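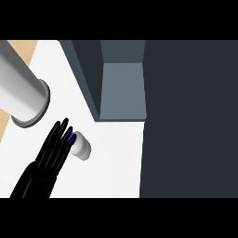
*A white tabletop beside a dark grey panel (computer render)*

# Support musicians wanted for the Gratier spring tour

Gratier is a four-piece pop group from Lidstead. Our second album, "Stitach", comes out in March and after it we go on the road. For this tour we are looking for two more people on stage:

- one keyboard player who can also sing backing vocals
- one drummer, used to playing with a click track

You do not need to have toured before, but you must have played in front of an audience. The rooms on this tour hold between 120 and 200 people, so it is loud and quite near to the public. The songs are mostly fast. Two of them are slow and the keyboard is very exposed there, please listen to them well before you apply.

**What we offer**

There are 15 concerts, all in Britain, and one week of rehearsal in Lidstead before the first one. Rehearsal days are paid the same as concert days. We pay travel, a single room and one warm meal a day. The fee is fixed and is the same for both musicians, and Samer will send you the amount when you write to him. We travel in one van with the equipment, and the drum kit is provided. Keyboard players should bring their own instrument if they can. If this is a problem, tell us and we will hire one.

**How to apply**

Please send to Samer Moussa, tour manager:

1. A short letter about yourself and the music you have played.
2. Two recordings, one of them live. A telephone recording is fine.
3. The dates in spring when you are not free.

Applications must arrive by 4/3/24. Those we would like to hear will be invited to an audition in the Garrido rehearsal rooms, where you play three songs with the band. We send the parts one week before. Each audition takes almost 32 minutes, and we ask you to come a little earlier to set up your sound.

Singers who do not play an instrument are kindly asked not to apply this time. For questions about the music itself, the keyboard parts especially, write to Nélida Villalba, who sings and has written most of the songs. She answers in English, Spanish or French.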